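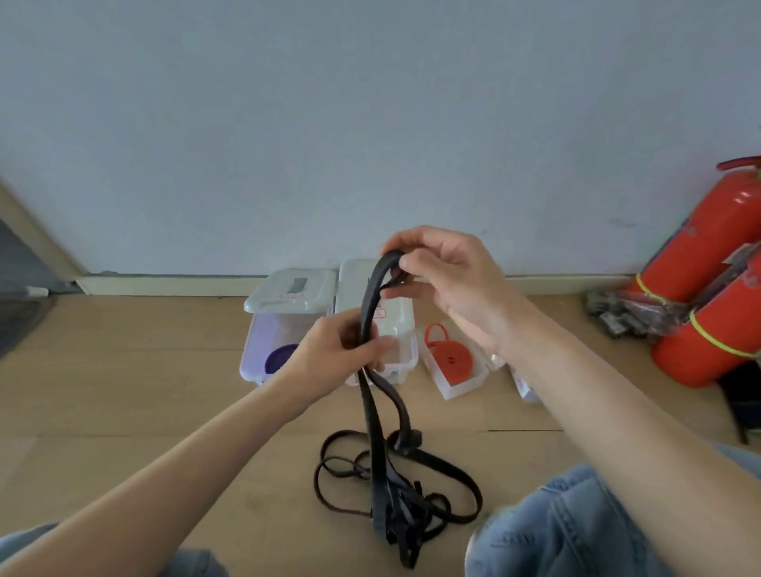 라벨이 조금씩 아래로 밀린다고 하셨는데, 혹시 용지를 바꾼 뒤에 센서 보정을 다시 하셨는지요? 저희 쪽에도 비슷한 문의가 있었고 그때는 드라이버 문제가 아니었습니다. 보정을 하셨는데도 같다면 프린터 설정표를 한 장 인쇄해서 내용을 적어 주세요.

답변 감사합니다. 센서 보정은 했습니다. 하지만 제가 한 방법이 맞는지 자신이 없어서, 처음부터 순서대로 적겠습니다. 한국어는 제 모국어가 아닙니다. 이상한 표현이 있으면 다시 물어봐 주십시오. 그리고 제가 쓰는 메뉴 이름은 한국어 화면에 나오는 그대로 옮겼습니다.

티켓 제목: 송장 라벨 인쇄 위치가 점점 밀림, 한글 주소 일부 누락
작성자: Marleny Condori
접수일: 2019년 1월 26일
상태: 진행 중
제품: Zoltar 배송 관리 프로그램, Vidmar 라벨 프린터
상점 이름: Tritunham
택배 연동: Jaltivach

1. 환경

우리 가게는 가죽 끈과 버클을 수선하고 우편으로 돌려보내는 작은 작업실입니다. 컴퓨터는 작업실 안쪽 책상에 있고, 프린터는 USB 케이블로 직접 연결되어 있습니다. 네트워크 인쇄는 사용하지 않습니다. 운영체제는 한국어 윈도우이고, 사용자 계정 이름은 영문입니다. 전에 계정 이름이 한글이면 문제가 생긴다는 글을 읽었기 때문에 먼저 말씀드립니다.

라벨 용지는 두루마리 형태이고 라벨과 라벨 사이에 좁은 틈이 있습니다. 검은 표시가 뒷면에 있는 종류는 아닙니다. 11월까지는 택배 회사에서 받은 용지를 사용했고, 그 용지가 다 떨어진 후에 다른 가게에서 같은 규격의 용지를 샀습니다. 포장지에 쓰여 있는 규격은 전과 똑같습니다. 손으로 만졌을 때 새 용지가 조금 얇은 느낌이지만 이것은 제 느낌입니다.

2. 증상

증상은 두 가지입니다. 같은 원인인지 다른 원인인지 저는 모릅니다.

첫째 증상: 송장을 한 장씩 인쇄하면 위치가 맞습니다. 여러 장을 한꺼번에 인쇄하면 처음 몇 장은 맞고, 여섯 번째 장부터 내용이 아래로 내려갑니다. 그다음 장은 더 내려갑니다. 여덟 번째 장에서는 바코드의 아랫부분이 다음 라벨로 넘어가서 택배 기사님의 스캐너로 읽을 수 없습니다. 프린터의 전원을 껐다가 켜면 다시 처음 장부터 맞습니다.

둘째 증상: 받는 사람의 주소가 길 때, 괄호 안의 동 이름과 건물 이름이 인쇄되지 않습니다. 화면의 미리보기에서는 보입니다. 종이에는 괄호가 열리는 데까지만 나오고 그 뒤는 비어 있습니다. 짧은 주소는 괄호가 있어도 모두 나옵니다.

둘째 증상 때문에 이미 반송된 소포가 있었습니다. 고객님께는 제가 전화로 사과했습니다. 그래서 지금은 긴 주소의 경우에 손으로 건물 이름을 써서 붙이고 있습니다. 제 글씨가 예쁘지 않아서 이 방법을 오래 쓰고 싶지 않습니다.

3. 지금까지 해 본 것

가. 프린터 드라이버를 삭제하고 다시 설치했습니다. 삭제할 때 '드라이버 패키지도 제거'를 선택했습니다. 결과는 같습니다.

나. 용지를 꺼내고 다시 넣었습니다. 용지 안내대(양쪽에서 종이를 잡아 주는 플라스틱 부분)를 종이에 닿을 때까지 밀었습니다. 너무 꽉 밀면 종이가 휘는 것을 보았고, 그래서 아주 조금 여유를 두었습니다. 결과는 같습니다.

다. 센서 보정을 했습니다. 설명서에는 급지 버튼을 누른 상태로 전원을 켜고, 불빛이 깜박이면 손을 떼라고 쓰여 있습니다. 그렇게 하니 빈 라벨이 나오고 멈췄습니다. 다만 불빛이 깜박인 직후에 손을 떼야 하는지, 깜박임이 끝난 다음에 떼야 하는지 설명서의 문장이 분명하지 않습니다. 저는 직후에 떼었습니다.

라. 프린터의 롤러를 마른 천으로 닦았습니다. 천에 흰 가루 같은 것이 조금 묻었습니다.

마. Zoltar에서 라벨 양식을 '기본값으로 복원'했습니다. 이것을 하고 나서 우리 가게 로고가 없어졌습니다. 로고는 나중에 다시 넣으면 되니까 급하지 않습니다.

바. USB 케이블을 다른 케이블로 바꾸었습니다. 결과는 같습니다.

4. 질문

새 용지는 한꺼번에 많이 샀고, 아직 라벨이 거의 580장 남아 있습니다. 만약 용지가 원인이라면 이 용지를 계속 쓸 수 있는 설정이 있는지 알고 싶습니다. 용지를 버려야 한다는 답이면 그것도 괜찮으니 분명하게 말씀해 주십시오.

추가 기록, 설정표 인쇄

요청하신 설정표를 인쇄했습니다. 설정표는 영어로 나옵니다. 제가 보기에 중요할 것 같은 줄만 한국어로 적습니다.

용지 감지 방식: 연속 용지
인쇄 방식: 감열
인쇄 후 동작: 뜯기
농도: 중간
글꼴 저장 공간: 사용 중
마지막 보정 결과: 없음

여기에서 제가 이상하다고 생각한 줄은 첫 번째 줄과 마지막 줄입니다. 우리 용지는 연속 용지가 아니고 틈이 있는 용지입니다. 그리고 저는 분명히 보정을 했는데 결과가 '없음'입니다. 설정표를 인쇄하기 전에 전원을 껐다가 켰습니다. 혹시 그래서 지워진 것입니까?

지원팀 답변

설정표 내용 감사합니다. 자세히 적어 주셔서 원인을 좁히기 쉬웠습니다.

보정 결과는 전원을 꺼도 지워지지 않는 것이 정상입니다. '없음'이면 보정이 완료되지 않은 것입니다. 급지 버튼은 깜박임이 한 차례 끝나고 불이 잠깐 꺼졌을 때 떼셔야 합니다. 깜박이자마자 떼면 단순 급지로 처리되어 빈 라벨만 나옵니다. 설명서 문장이 모호한 점은 담당 부서에 전달하겠습니다.

그리고 용지 감지 방식이 연속 용지로 되어 있으면 프린터는 틈을 찾지 않고 정해진 길이만큼만 종이를 보냅니다. 실제 라벨의 간격과 설정값에 아주 작은 차이가 있으면 장수가 늘어날수록 쌓입니다. 한 장씩 인쇄할 때 맞는 것처럼 보이는 이유는 중간에 라벨을 뜯으면서 위치를 손으로 맞추시기 때문일 수 있습니다.

아래 순서로 해 보시고 결과를 알려 주세요.

제어판에서 프린터 등록 정보를 엽니다.
'고급 설정'에서 용지 종류를 '간격 있음'으로 바꿉니다.
'프린터에 저장'을 누릅니다. '적용'만 누르면 프린터 안에는 저장되지 않습니다.
프린터를 끄고 보정을 다시 합니다.
설정표를 다시 인쇄합니다.

Marleny Condori 답변

말씀하신 대로 한 장씩 인쇄할 때 저는 라벨을 뜯고 나서 급지 버튼을 누르는 습관이 있습니다. 이것이 관계가 있다고는 생각하지 못했습니다.

용지 종류를 '간격 있음'으로 바꾸었습니다. '프린터에 저장' 버튼이 처음에는 회색이어서 누를 수 없었습니다. 창을 닫고, 프린터 아이콘에서 마우스 오른쪽 버튼을 눌러 '관리자 권한으로 열기'를 선택하니 누를 수 있게 되었습니다. 같은 문제로 이 글을 읽는 분이 계실 수 있으니 적어 둡니다.

보정은 처음에 실패했습니다. 제가 버튼을 너무 오래 눌러서 공장 초기화가 된 것 같습니다. 불빛이 다른 색으로 바뀌었고 설정표가 짧게 나왔습니다. 다시 저장하고, 다시 보정했습니다. 이번에는 빈 라벨이 나왔다가 조금 뒤로 돌아가는 움직임이 있었습니다. 새 설정표에는 용지 감지 방식이 '간격'으로, 마지막 보정 결과가 '정상'으로 나옵니다.

시험으로 여덟 장을 한꺼번에 인쇄했습니다. 마지막 장까지 바코드가 라벨 안에 있습니다. 자로 재어 보니 처음 장과 마지막 장의 위쪽 여백이 같습니다. 이어서 한 번 더 같은 장수를 인쇄했고 그것도 맞았습니다.

첫째 증상은 이제 없습니다. 둘째 증상은 그대로입니다. 긴 주소에서 괄호 안이 아직 비어 있습니다.

지원팀 답변

위치 문제가 해결되어 다행입니다. 용지는 그대로 쓰셔도 됩니다.

주소 누락은 별개의 원인으로 보입니다. 몇 가지 확인 부탁드립니다. Zoltar의 라벨 양식 편집 화면에서 받는 사람 주소 칸을 선택하시면 오른쪽에 '글꼴', '줄 바꿈', '넘침 처리' 항목이 나옵니다. 각각 무엇으로 되어 있나요? 그리고 누락되는 주소를 상호와 성함은 빼고 글자 수만 알려 주셔도 좋습니다. 개인정보는 티켓에 올리지 말아 주세요.

Marleny Condori 답변

글꼴은 '프린터 내장', 줄 바꿈은 '자동', 넘침 처리는 '자르기'입니다.

글자 수는 세지 않았지만 규칙을 하나 찾았습니다. 주소가 둘째 줄로 넘어갈 때, 둘째 줄이 괄호로 시작하면 둘째 줄 전체가 나오지 않습니다. 둘째 줄이 보통 글자로 시작하면 나옵니다. 이것을 확인하려고 제가 만든 가짜 주소를 사용했습니다. 같은 주소에서 괄호 앞에 단어를 하나 더 넣으면, 줄이 바뀌는 자리가 달라지고 건물 이름이 나옵니다. 단어를 지우면 다시 안 나옵니다. 여러 번 해 보았고 항상 같습니다.

그래서 제가 처음에 쓴 "괄호가 열리는 데까지만 나온다"는 문장은 정확하지 않습니다. 그런 라벨도 있지만, 괄호까지 모두 안 나오는 라벨도 있습니다. 제가 가지고 있던 라벨을 다시 보고 알았습니다. 틀린 정보를 드려서 죄송합니다.

한 가지 더 있습니다. Jaltivach 사이트에서 송장을 파일로 받아서 인쇄하면 주소가 모두 나옵니다. 하지만 그 방법은 한 건씩 받아야 해서 시간이 많이 걸립니다.

지원팀 답변

죄송하실 일이 아닙니다. 규칙을 찾아 주신 덕분에 저희도 같은 증상을 재현했습니다.

글꼴이 '프린터 내장'일 때 프로그램은 글자를 그림이 아닌 문자 명령으로 보냅니다. 줄이 바뀐 다음 첫 글자가 여는 괄호이면 그 줄이 명령의 일부로 잘못 해석되는 경우가 있었습니다. 미리보기는 윈도우 글꼴로 그리기 때문에 정상으로 보입니다. Jaltivach에서 받은 파일도 같은 이유로 정상입니다.

수정은 다음 업데이트에 넣을 예정입니다만, 날짜를 약속드리기는 어렵습니다. 그때까지는 두 가지 방법이 있습니다.

방법 A: 주소 칸의 글꼴을 '프린터 내장'에서 윈도우 글꼴로 바꿉니다. 인쇄 속도가 조금 느려집니다.

방법 B: 글꼴은 그대로 두고, 주소 칸의 '앞에 공백 넣기'를 켭니다. 속도는 같지만 주소의 왼쪽 줄이 조금 들어가 보입니다.

넘침 처리는 어느 쪽이든 '글자 줄이기'로 바꾸시기를 권합니다.

Marleny Condori 답변

방법 B를 먼저 했습니다. 긴 주소가 나옵니다. 그런데 우편번호 칸과 주소 칸의 왼쪽 줄이 맞지 않아서 보기에 조금 불편했습니다. 그래서 공백을 끄고 방법 A로 바꾸었습니다. 글꼴은 맑은 고딕을 선택했습니다. 느려진다고 하셨지만 우리 가게의 주문 양에서는 차이를 느끼지 못합니다.

넘침 처리는 '글자 줄이기'로 바꾸었습니다. 아주 긴 주소에서는 글자가 꽤 작아집니다. 제 눈에는 읽을 수 있는 크기이지만 기사님께 보여 드리고 여쭤보았습니다. 기사님은 바코드와 우편번호만 선명하면 괜찮고, 건물 이름은 있는 편이 훨씬 낫다고 하셨습니다.

농도도 한 단계 올렸습니다. 새 용지에서는 중간 농도로 하면 바코드의 가는 줄이 흐리게 나오는 때가 있었습니다. 이것은 문의한 내용이 아니지만 기록으로 남깁니다. 너무 높이면 작은 한글의 획이 서로 붙습니다. '빨', '뚫' 같은 글자로 시험하면 금방 알 수 있습니다.

로고를 다시 넣는 중에 질문이 생겼습니다. 로고를 넣고 저장하면 보내는 사람 전화번호가 로고 뒤로 들어가서 가려집니다. 칸의 순서를 바꾸는 메뉴를 찾지 못했습니다.

지원팀 답변

칸을 선택하고 마우스 오른쪽 버튼을 누르시면 '맨 뒤로 보내기'가 있습니다. 로고 칸에 적용하시면 전화번호가 앞으로 나옵니다. 메뉴가 보이지 않으면 양식이 잠겨 있는 상태이니 왼쪽 위의 자물쇠를 먼저 눌러 주세요.

설정이 끝나면 양식을 '다른 이름으로 저장' 해 두시기 바랍니다. '기본값으로 복원'을 누르셔도 따로 저장한 양식은 지워지지 않습니다.

Marleny Condori 답변

자물쇠가 잠겨 있었습니다. 풀고 나서 메뉴가 나왔고, 로고를 뒤로 보냈습니다. 전화번호가 보입니다. 양식은 가게 이름으로 따로 저장했고, 파일을 USB 메모리에도 복사했습니다.

어제 보낸 소포는 모두 정상으로 접수되었습니다. 손으로 쓴 메모는 붙이지 않았습니다.

이 티켓은 닫아 주셔도 됩니다. 다만 괄호 문제의 업데이트가 나오면 이 티켓에 알려 주실 수 있습니까? 그때 글꼴을 다시 프린터 내장으로 바꾸어 보고 결과를 적겠습니다.

지원팀 답변

네, 업데이트 알림에 이 티켓을 연결해 두었습니다. 상태는 '해결됨, 후속 알림 대기'로 변경합니다.

상태: 해결됨, 후속 알림 대기
분류: 인쇄 > 라벨 > 용지 감지 / 글꼴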